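サイト内を検索　キーワードを入力　検索
ホーム　読みもの　飾り方　お手入れ　お問い合わせ

白い花瓶ふたつで楽しむ、ドライフラワーの飾り方

お花屋さんで束ねてもらったドライフラワーを持ち帰ったものの、さてどこにどう置こうかしら、と紙に包んだまま何日も過ごしてしまったこと、ありませんか。わたしは何度もあります(いちばん長いときは、ひと冬そのままでした)。生のお花と違って急がなくていいものだから、つい後まわしになるんですよね。今回は、背の高い花瓶と低い花瓶をひとつずつ使って、気負わずに飾る方法をゆっくりご紹介します。所要時間は20分もあれば十分です。お茶でも淹れて、のんびりどうぞ。

用意するもの
・背の高い筒形の花瓶
・口のすぼまった、丸くて低い花瓶
・ドライフラワー(ふんわりした花束と、穂ものを少し)
・花ばさみ、新聞紙、やわらかい筆

花瓶の色は、まず白でそろえてみてください。乾いたお花はどれも色が少しくすんで落ち着いているので、白い陶器と合わせるとやさしく引き立ちます。高い花瓶をお持ちでなければ、雑貨店で1000円ほど出せば、じゅうぶんかわいいものが見つかりますよ。わたしの棚にあるFistiranoの花瓶もそんなふうに出会ったひとつで、もう長いつきあいになりました。

まずは大きいほうの花束から始めましょう。新聞紙を広げて、その上でそっと包みをほどきます。小花やユーカリのような葉もの、ばらなどが入った束なら、ばらを正面に固めず、片側に寄せて高さをずらすのがおすすめです。葉を一本だけぴょんと高く伸ばしておくと、全体に動きが出て、摘んできたばかりのような雰囲気になります。茎が長すぎるときは、一度に切らず、指一本ぶんずつ様子を見ながら短くしてくださいね。切った茎は戻せませんので……(経験者は語ります)。 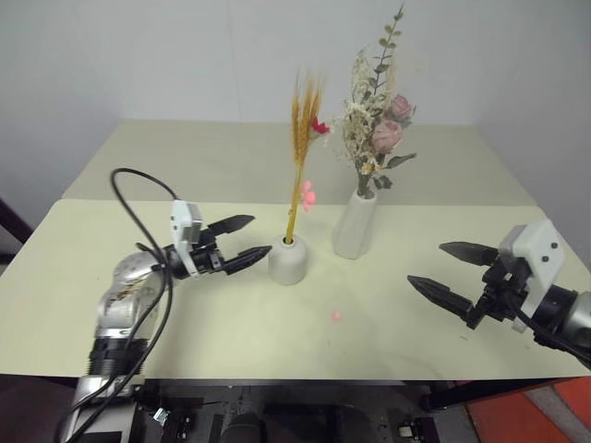
エスピノサ(Espinoza)にて、1月

低いほうの花瓶には、麦のような穂ものをほんのひと束。口のすぼまった形は少ない本数でも茎がまとまりやすく、初めての方にも扱いやすいと思います。オレンジがかった金色の穂は、上のほうがふわっと開くように、根元を軽く持ってくるりとねじってから挿してみてください。そこへ赤い小花を穂先の近くに、ピンクの小花をもう少し下に添えると、穂だけのときよりぐっと華やぎます。同じ高さに並べないのが、かわいく見えるこつです。

置き場所は、壁ぎわの明るい色の台がとても飾りやすいです。背の高い花瓶を少し奥、低い花瓶を手前にずらして、間は少しあけておきましょう。ぴったりくっつけると穂と葉がからんで、動かすたびにほろほろ落ちてしまいます。以前、教室に来てくださったHeriberto Marulandaさんが「二つの花瓶がおしゃべりできるくらいの距離」とおっしゃっていて、それ以来わたしもずっとその言い方をまねしています。すてきでしょう?

並べ終えたら、二歩ほど下がって眺めてみてください。どちらかに傾いて見えるときは、お花を抜き差しするより、花瓶をほんの少し回すほうがずっと簡単です。筒形の花瓶にひねりの模様や面が入っているものなら、回すと影の出方も変わるので、好きな向きを探すのも楽しいですよ。

お手入れは、乾いた筆でほこりをそっと払うだけ。水は入れません。直射日光とエアコンの風が当たる場所は避けてくださいね。小さな花びらや粒がぽろりと落ちるのは乾いたお花にはよくあることなので、あまり気にせず、見つけたときに指先でつまんであげましょう。わたしはきれいな色のものだけ小皿にためていて、お手紙を書くときに封筒へひとつ忍ばせたりしています。

春になったら穂ものだけ入れ替えてもいいですし、低い花瓶を玄関に移してみるのも気分が変わります。わたしも次は、低いほうにラベンダーを挿してみるつもりです。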